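Chapter 4
Lending the Robot Your Hands

If you have ever taught a child to tie a shoe, you know that talking only gets you so far. Sooner or later you take hold of the laces and do it together. Teaching a robot by demonstration works in much the same spirit - we guide the arm by hand, or steer the whole machine from a desk, and it keeps a record of every move we make.

In this chapter we will do our steering in Handuddale, the simulated living room you will come to know well.
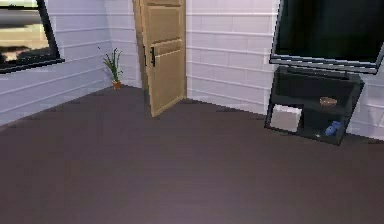

Two views of Handuddale: the TV and the black stand with its open shelves appear in both.
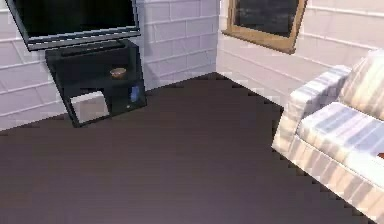
Preda Flakomstead
Author and course instructor, Nivis Robotics Program

Before you touch the controls, take a little while to think like a driver. Suppose the task is to fetch the small bowl from the upper shelf of the stand. How would you cross the floor? Where would you stop, and from which side would you reach in? Your answers matter, as the robot will learn your habits along with the task, clumsy turns and all. We will begin with 11 slow demonstrations and build, over the exercises, to a set of up to 300.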